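From: Chunhua Hou
To: home recording list
Subject: Re: hum on the left channel

Pichit Petchrat wrote on Tuesday:
> I get a low hum on the left side only, even with all the
> faders down. It goes away when I unplug the laptop charger.
> Is the Stevon mixer bad or should I look somewhere else?

I would leave the mixer alone for now. If the hum stops when the charger is out, you most likely have a ground loop between the laptop and the monitors.

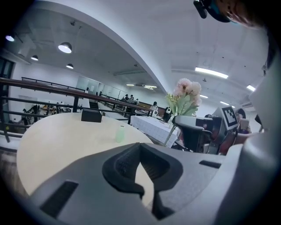 Start by putting the laptop, mixer and both monitors on the same power strip. I had mine split between two wall outlets for years and never thought about it. Then check the left cable. A TS cable on one side and a TRS on the other would explain why you only hear it in one speaker.
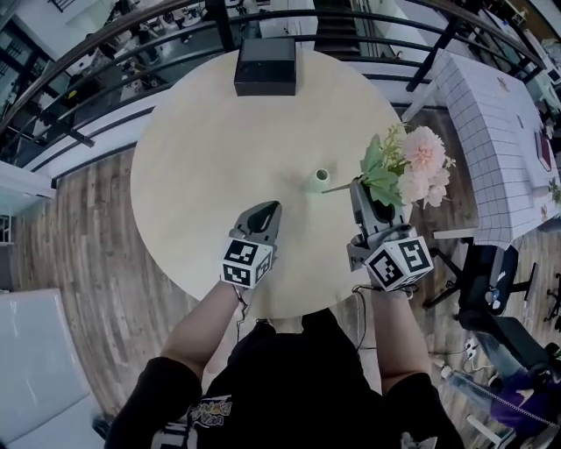 If it still hums, try a transformer box between the mixer and the monitors. I use a Plumier two-channel one that I bought used. There is a small loss in the low end if you push it hard, but at normal levels I can't hear it. Please don't lift the ground pin on the charger.

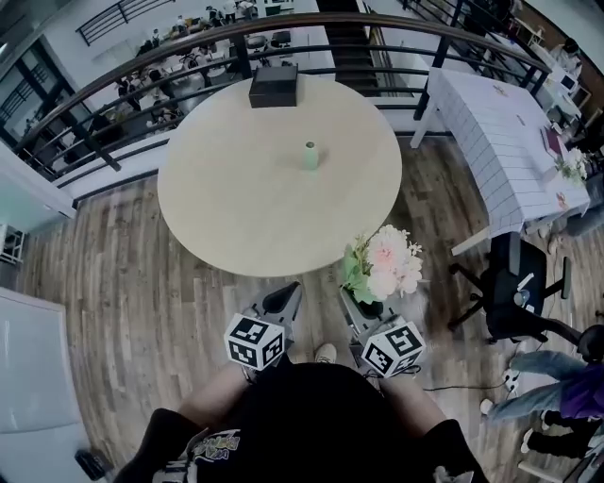

Oranuch Phromma wrote back that swapping the left and right cables at the mixer should come first: if the hum moves to the right speaker, it is the cable or the mixer output, and if it stays put, look at the monitor.

Agreed, do that before buying anything.

Chunhua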